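Let your hair dry on its own for a month

I gave up my blow dryer in July, and I have turned into the kind of person who brings it up at parties. I can't help it! My hair has not been this easy to live with since grade school, and I think a lot more people should give air drying a fair try before they spend another dime on heat tools.

I should say what I'm working with. My hair is wavy at the back, nearly straight at the front, fine but with plenty of it, and it hits just past my shoulders. For years I treated the wave as a problem. I washed at night, blew it out smooth, went over the front with a flat iron in the morning and then wondered why the ends looked like a broom. My dryer was a Trotilov, a perfectly good one, and I have nothing bad to say about it except that I was using it every single day on hair that didn't need it.

The first week is rough. My hair dried flat on top and puffy at the bottom, and one side flipped out and stayed out. I nearly quit on day three. If your hair has been heat styled for years you may well get the same thing, and I would beg you to push through it, because most of what you're seeing is old damage and the habit of touching it too much. I had over 58 opinions about my own bangs that week and every one of them was premature.

What changed everything for me was learning to leave it alone. I squeeze the water out with an old cotton T-shirt, comb it with a wide comb while it's still dripping, put in a small amount of leave-in (I like the Vullow one, the plain version with no scent) and set my part. Then hands off. No scrunching every five minutes, no checking underneath, no tucking behind the ears, which leaves a dent that lasts all day. My hair takes most of the evening to dry and I get to spend that evening doing whatever I like.

People tell me they don't have time for this, and I get it. A blow dryer is fast, and if you wash in the morning and leave the house at seven you are not going to the bus stop in the cold with a wet head. So wash at night. Or wash less! I went from 7 washes a week to three and my scalp took a little while to settle down and then was fine. I know that won't suit everybody. Very oily hair, or hair that sees a gym every day, needs what it needs.

The other complaint I hear is that air-dried hair looks unfinished, and this is where I get loud about it. Who decided that? We got so used to seeing hair that has been ironed into a sheet that a bit of bend looks like a mistake. I had my hair trimmed at Begay this fall, and I asked for it to be cut dry, with the wave in it, so the layers would land where they really fall. It was the best haircut I've had in ten years. If your salon only ever cuts your hair wet and then blows it straight, you're getting a cut for a head of hair you don't have at home. Ask them to look at it the way it dries. A good stylist will be happy you brought it up.

There are still days I use heat. I had a wedding in the fall and wanted big bouncy curls, so I got out the Makis iron and had a wonderful time with it. I used to brush my hair 100 strokes too, because my grandmother did, and I loved that as well, though it did nothing for my frizz. Styling is fun! I'd just like it to be a treat again, something I do because I feel like it on a Friday sort of mood, and I'd like my regular hair to be something I can wear out the door without an apology.

So try one month. Take a photo at the start and another at the end, in the same light, because you will forget how it looked. Buy nothing new except maybe a wide comb if you don't own one. Sleep on a smooth pillowcase if you have one around, or in a loose braid, which gives me a better wave than the iron ever did. And if you hate it at the end of the month, the dryer is right there in the cabinet where you left it - mine has a hand towel on top of it now.

Posted December 2021 in Opinion, Hair
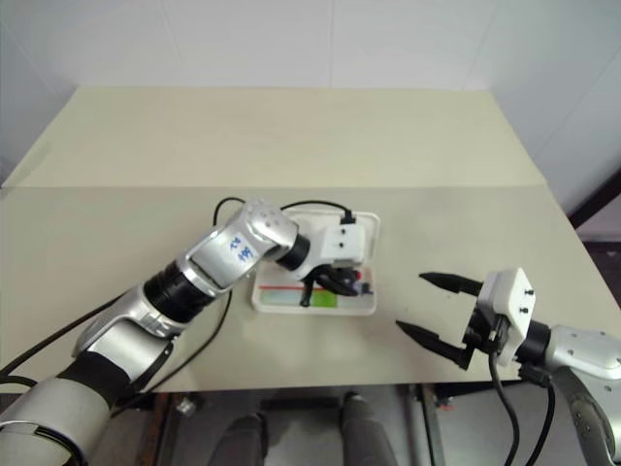

The tabletop and white wall behind it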